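Home | Articles | Interviews | Workshops | Archive | Contact

Teaching by hand: an interview with the demonstration lead at Clineo

4/8/20

Clineo works from two floors of a former printworks in Stosley and supplies recorded demonstrations to firms that train manipulation policies. Its demonstration lead came to the job from bench testing of pneumatic grippers, and for the first part of our conversation would only talk about jaw pads.

"Pad compliance decides most of what you get," the lead said. "If the pad is too stiff, the person squeezes until the object stops slipping, and the width reading tells you very little about what the grip was like. With a softer pad there is a usable slope. You can see the jaws keep closing after contact, and that is the part a policy can learn from."

The company records in two ways. The first is remote control, in which an operator moves a leader arm and a follower arm copies it in the next room. The second is the hand-held tool, a gripper with a handle and a camera, which a person carries to the object and operates directly. Until last February nearly all of the work was done by remote control. The split now favours the hand-held tools for any task that can be done on a table or in a cupboard.

I asked what had changed.

"Delay, mostly," the lead said. "On the leader and follower pair we had a lag that an experienced operator could work with and a new one could not. A new operator overshoots, stops, corrects, and waits to see what the correction did. All of that goes into the recording. The policy then learns to stop and wait as well, and you watch an arm hesitate above a cup because somebody hesitated above a cup months earlier."

With the tool in the hand, the person feels the load through the handle. The movement is faster and has fewer corrections in it. The cost comes later, when the path of a human wrist has to be fitted to an arm that has joint limits and a fixed base.

"People twist," the lead said. "They reach across themselves, they lean, they take a step. The arm is bolted down. We replay every path against a model of the target arm and reject what it cannot follow. On the first contract, for Rondbridge, we lost far too many that way. We had told the demonstrators to act naturally, which was poor advice."

The present instructions are shorter. Demonstrators keep both feet still, start each attempt from the same height, and approach flat objects from the side or with the jaws pitched forward. They do not regrasp unless the task sheet calls for it. A tool that loses its position estimate ends the attempt, and the demonstrator starts again from the beginning. Training takes 3 sessions, and the recordings made during the first are thrown away.

Much of our conversation concerned packets. Sealed food packets are a standard item in the Clineo task list, and the lead regards them as a better test than the rigid blocks used in many published comparisons.

"A block has one shape. A packet has a different shape each time you pick it up. The contents shift, the film creases, and the seam gives you a ridge that one pad sits on and the other doesn't. If you take it near the end seal it may stand up nicely or it may fold over. Then there is the reflection. Shiny film gives you a bright patch that moves as the wrist moves, and a vision model trained on matt objects tends to treat the patch as an edge."

Patterned cloths are used on the tables for a related reason. A plain white surface offers the tracking software very few features to hold on to, and the position estimate drifts. Stripes are an improvement, although the lead noted that regular stripes can produce false matches when the camera slides along them, and that the cloths are changed between batches.

The batch under discussion on the day of my visit had 2145 accepted attempts across single-handed and two-handed tasks. Two-handed work is harder to record. Both tools have to share a common frame of reference, and their clocks have to agree.

"An error of a few frames doesn't matter when one hand is resting," the lead said. "It matters a great deal in a handover. If the left jaw opens before the right one has closed, according to the log, then you have taught the robot to drop things. We make a sharp movement with both tools at the start of each session and line up the recordings on that."

Sorting a mixed group is recorded as a separate task from picking one item. The demonstrator is given a target and has to reach it among neighbours that overlap it or lie against it. The lead considers the overlap to be the useful part. Where the neighbouring item is moved by accident, the attempt is kept, provided that the target is still picked up and set down as the sheet requires.

I asked whether failed attempts had any value.

"Some have. A slip followed by a recovery is worth keeping, and we label it. A slip followed by the person laughing and putting the tool down is not. Pruitt asked us for failures on purpose, and that was an odd thing to schedule. If you ask a person to fail, they do it in a way that no machine would."

Pruitt, which builds packing cells, took over 800 such attempts in the end. The lead's view is that the useful ones were those that had been set aside from ordinary sessions, and that the staged ones should have been left out.

Remote control has not been dropped. It remains the method for anything hot, sharp or heavy, and for checking a trained policy on the real arm. When the arm stalls, an operator takes over through the leader, finishes the movement, and hands control back. Those corrections are stored with the policy's own movements and used in the next round of training. The lead put the number of rounds needed for a packet task at 5, with the later ones bringing small gains.

"By then you are mostly correcting the release," the lead said. "Picking up gets all the attention, but film clings to the pads. The jaws open, the arm retracts, and the packet comes with it. We now ask demonstrators to open fully and pause before they withdraw."
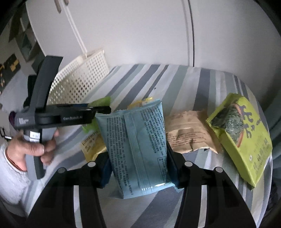

The pause is written into the task sheet as a fixed step, and attempts without it are marked for review. The lead would like to shorten it, and is waiting for a new set of pads before trying.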